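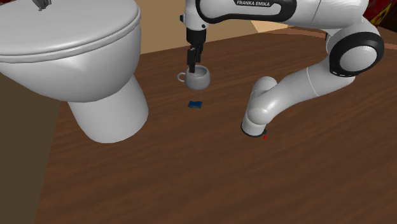

White toilet, lid down, on a wood surface

Matting an old Chinese ink painting, how far do I go?

Posted by Yaqin Gu, 2022-02-17

Hi all. My aunt has handed over a hanging scroll that used to be in her front hall in Durkham, and I'm a bit out of my depth. It's ink and light colour on paper, two cranes under a pine, with a red seal at the bottom left that a family friend reads as Liang. No idea if that's the painter or somebody who owned it along the way.

The silk border has gone brown and is lifting down one side, and the bottom roller has lost a knob. The painting itself is pretty good apart from a crease through the pine and three little spots that might be foxing. I was going to cut it out of the silk, have it matted and put it behind glass, because our hallway gets a lot of traffic and I've got a four-year-old with very busy hands.

Then I mentioned this at the framing counter in Toswood and the fellow went quite pale. He quoted me $200 for the mat and frame but said he'd rather not be the one to do the cutting. So am I about to wreck something? I don't care about resale, I'd just like to look at it every day. Also, how do I store it in the meantime? It's rolled up in a pillowcase on top of the wardrobe.

Meifang Lei

Please don't cut it yet! The silk isn't only decoration. The painting is pasted down to layers of backing paper, and the mount and the painting have been pulling against each other for decades. Slice it off with a knife and you can end up with a sheet that curls and cockles the minute the humidity changes, and then it looks awful behind glass anyway.

What you want is a scroll mounter, somebody who can remount it as a scroll or as a flat panel ready for framing. I had one of my grandmother's done through Justbridge and it took 7 months (I'd been told January, ha), but the crease that used to run right across a mountain is now very hard to find. Ask them to give you back the old silk and any slips with writing on them. If there's an inscription on the outside of the roll, take a photo of it before anybody touches anything.

For now, roll it loosely with the painting on the inside, wrap it in acid-free tissue and lay it flat in a drawer. The pillowcase is fine as an outer layer if it's clean and hasn't got fabric softener in it. Keep it well away from the bathroom and any outside wall.
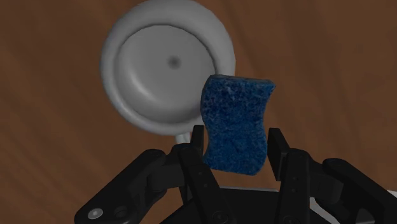 White bowl on brown wood, from overhead

And if you do frame it, get a spacer so the glass never touches the paper. UV glass too if your hallway gets afternoon sun.

paperandpaste

Agree with the above re mounting. On the seal, a surname on its own doesn't tell you much, there are heaps of Liangs. Post a close-up in the seals thread, somebody there is usually pretty quick.

tosswood_terry

I cut one down 20 years ago with a Stanley knife and it looks fine to me. Bit wavy at the bottom.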